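About Claltaria Flood and Hill Rescue
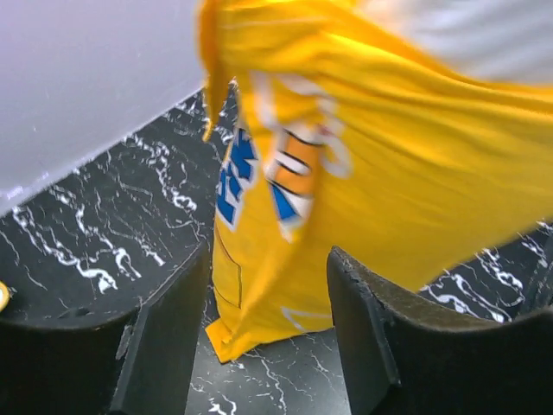
We are a search and rescue charity covering the Zenevley valley and the high ground on either side of it, which means we get called when the river comes up, when the hillside comes down, and when somebody's uncle goes to look at either of them. We have 79 members on the call-out list, two boats, one drying room and a kettle older than most of the team. Anyone who has met us at a fundraising match will know the colours. A yellow jersey with blue lettering edged in white is not subtle, and after an hour crumpled in the bottom of a kitbag you can't read a word of it, but you can find it again, and finding things again is more or less the job.

How we started

Claltaria began with the November flood, when the lower road went under water at both ends and the village in the middle spent four days as an island. The official response was on its way and stayed on its way for some time. Meanwhile Gorazd Vukčević had a tractor, Snežana Babić had a list of everyone over seventy and which of them would refuse to leave, and the Dolinov boatyard had boats, though not, as we found out, the keys to the shed they were kept in.

Most people came out safely. Several came out complaining. One family came out with 30 hens, and the hens are still mentioned at meetings. By the spring we had a constitution, a bank account and a disagreement about the logo, so we were a proper organisation.

What we do

Swift water and flood rescue takes up most of our winter. We also search for missing walkers, help move people out when a slope is judged unsafe, and carry medicines and bread to houses that have been cut off. We have dug out cars. We would like to dig out fewer cars. If there is a barrier across the road, it was put there by a person who had to stand in the rain to do it, and it applies to four-wheel drives too.

We work under the direction of the emergency services and don't turn up uninvited. If you need help, ring the emergency number first. They will ring us. Ringing us directly gets you the answering machine, which has Benedek's voice on it and has never rescued anyone.

Who we are

Snežana Babić chairs the trustees and still keeps the list. She trained as a district nurse and can get a stubborn man down a staircase using only his first name.

Gorazd Vukčević runs operations. He decides who goes where, in what boat, and whether they are going at all. He is usually right, and we have asked him to stop bringing it up.

Mimoza Radulović is our training officer. New members spend their first six months being thrown into cold water by her, in a structured way, with feedback.

Benedek Farkas looks after equipment. Everything in the store has a hook, and every hook has a label. Put the throw lines back wet and he will know.

Radka Kneževič came to us from the Kapoor quarry, where she spent years watching slopes for a living. She reads rain gauges the way other people read the football results, and her Thursday night text messages are worth signing up for if you live below the quarry road.

Training

We meet every Thursday evening at the depot behind the bus garage, with full exercises once a month. There are jobs for people who would sooner not be in a river: radio operators, drivers, map readers, and whoever makes the soup. The soup rota is short of names and has been since it was drawn up.

You need to be over eighteen, reasonably fit and able to hear the word "no" from someone holding a clipboard. Experience is welcome. Tales of experience are limited to the tea break.

Where the money comes from

Mostly from you. We get a small yearly grant towards insurance, and everything else is raised locally by raffles, the sponsored walk and the summer basketball match against the fire station, which we have yet to win. The match this year is on July 2, 2022, at the school sports hall, doors open at two. The hall holds 200 and there is no need to book. Cakes are bought before the game as a rule, there being little appetite afterwards on our side.

Money given to Claltaria goes on fuel, drysuits, radio batteries and the repair of boats that have met gateposts. Accounts are posted on the depot noticeboard every spring and anyone may come in and read them, although so far the only person who has is Gorazd's mother.

Getting in touch

For talks, school visits or joining, leave a note at the depot or come along on a Thursday after seven. Please don't park across the big doors. We may want to go out of them in a hurry.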